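Wynne Desktop Divider Box

Item 271 – from the Wilorus tabletop range

Every table has a spot where small things go to die. Packets, folded papers, the card somebody gave you and you will never call. The Wynne gives all of that an address. It is a cardboard box with open compartments, and it does what a cardboard box with open compartments does, for less money than the bamboo ones.

It arrives flat. Fold up the sides, drop in the dividers and press the tabs down until they stop arguing. Rhodri Bowen in our packing room can do it in 2 minutes. Allow 8.

There is no lid. We tried a lid on the earlier model, the Stasness, and people just put things on top of the lid.

What goes in it

Tissues, folded papers, tea packets, sugar, receipts you mean to deal with. Tall items should go toward the back if you want to reach the short ones. Phones will fit, but we notice most people leave theirs out on the table, where they can keep an eye on it.

Shown in brown with yellow front trim, papers on the left and a small yellow-and-gold packet toward the right front:
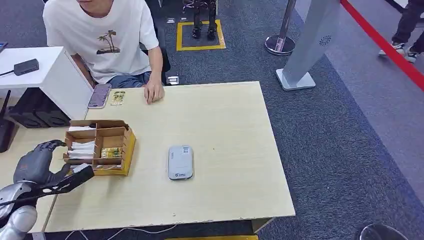 Care and returns

Wipe with a dry cloth. A damp cloth is a mistake you get to make once. Keep it away from plant pots and anyone who sets mugs down without looking.

Unused boxes can come back within 12 days, flat if you can manage it. Questions about bulk orders for offices go to Orathai Saithong at the Jemness shop, who would also like her stapler back.

Page updated 06/12/2018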